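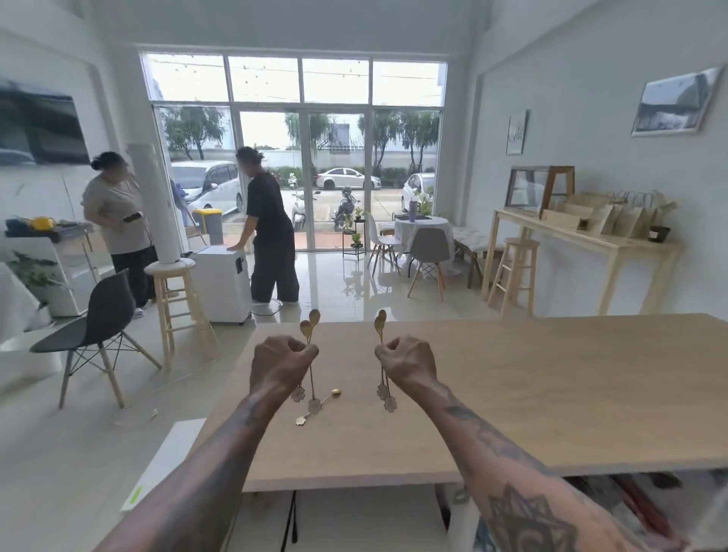 Small spoons, big welcome: Postcombe gets its dessert set sorted

If you have ever tried to serve pudding to a full hall with whatever cutlery happened to be in the drawer, you will understand why people in Postcombe are so happy about a pile of teaspoons.

The community dining room has taken delivery of its new dessert spoons, and they are lovely little things: gold-toned, with small round bowls, thin stems and a handle that ends in a flower. Sorting them by the fistful at the light wooden table has been the first job of the season, and it is a surprisingly cheerful one. Two fists of spoons held upright look like a bouquet somebody has picked upside down, with the flowers hanging at the bottom.

The spoons are for the June suppers, which start at 7 in the evening and finish with something sweet and a hot drink. Last year the suppers drew so many people that dessert went out in two rounds, with a mad dash to the sink in between. Guests were very nice about it (one table sang while they waited), but the ice cream was less patient.

"I had people eating lemon mousse with soup spoons," said Garba Tamuno, who plans the suppers and makes most of the desserts. "It was gone in three bites! You want a small spoon for that. You want it to last a bit."

Tamuno had been looking for a matching set since the winter. He first thought of plain steel, then came across the flower handles in the Pliren catalog and kept going back to the same page. A sample spoon sat next to his coffee cup at home for two weeks while he made up his mind. He stirred with it, ate yogurt with it, and dropped it on the kitchen floor more than once to see how it would hold up.

The whole order came to 700 spoons. That sounds like a lot until you picture a busy supper, where every guest needs one for dessert and another for coffee, and a fair number go missing under napkins or ride off to the kitchen in the bottom of a bread basket. Having enough means the washing up can wait until people have gone home, and the kitchen crew can come out and sit down for a slice of cake with everyone else. They are very much looking forward to that part.

Money for the spoons came from the spring bake sale, which raised $1,737 and cleared out every last cinnamon roll before lunch. The spoons took up a good part of it. What remains will go to dessert bowls, and there is already a lively debate over whether they should be white or glass. Tamuno is for glass, so that you can see the layers in a trifle. His sister has told him that anyone who has washed glass bowls by hand would say white. The debate goes on.

Sorting is simple work and a nice way to spend a morning. Spoons come out onto the table, get gathered up a bundle at a time with all the bowls pointing the same way, and each bundle is looked over before it is put away. A bent stem or a rough edge on a petal sends a spoon to the side. Keeping the bowls together also helps when the tables are laid, as you can pick a spoon out by the stem and set it down without touching the end that goes in somebody's mouth.

The flower handles do need a little extra care. Cream likes to settle between the petals, and a quick wipe with a cloth doesn't always shift it. Tamuno's advice is a soak in warm soapy water, a soft brush around the flower, then a proper dry with a tea towel. No scouring pads, please, and no leaving them in the sink overnight! A drop of water left on the bowl can dry to a mark that shows up under the lights, and it would be a shame to dull that shine in the first month.

The bright white room suits them very well. Its pale, glossy floor throws the light back up, and against white walls a bit of gold goes a long way. The plan for the suppers is to keep the tables quite bare, with no cloths, so the spoons can sit straight on the wood. A few stems of whatever is growing in people's yards will go into jars down the middle. If you have sweet peas or daisies to spare, bring a bunch on the night and somebody will find water for them.

The first dessert menu is mostly settled. There will be the lemon mousse, back by popular demand, along with a rice pudding with cardamom and a mango cream from the Eze family, whose recipe has been requested so often that copies will be left by the door this time. Small portions are the idea, so that you can try more than one. Children are welcome to come up for seconds once everyone has been served, and so are adults who ask nicely.

Coffee will be Asero, brewed in the big pot, with mint tea for those who would like to sleep afterward. The spoons are a good size for both. They are long enough to reach the bottom of a tall cup and narrow enough to balance on a saucer, and the round bowl holds a level scoop of sugar without scattering it over the table.

There is room for a few more hands on supper nights, mainly for laying tables in the hour before doors open and for drying up at the end. No experience is needed, and you get fed. Anyone who would like to learn the rice pudding can come earlier and stir; it takes a good long while and the company is excellent.

Tables seat friends and strangers together, and you don't have to arrive with a group. Come hungry, though perhaps not too hungry, as the main course is generous and you will want to save space. Names can go on the sheet by the door, with a note of any foods you can't eat.

One small request from the kitchen: before you scrape your plate, please check under the napkin for a spoon.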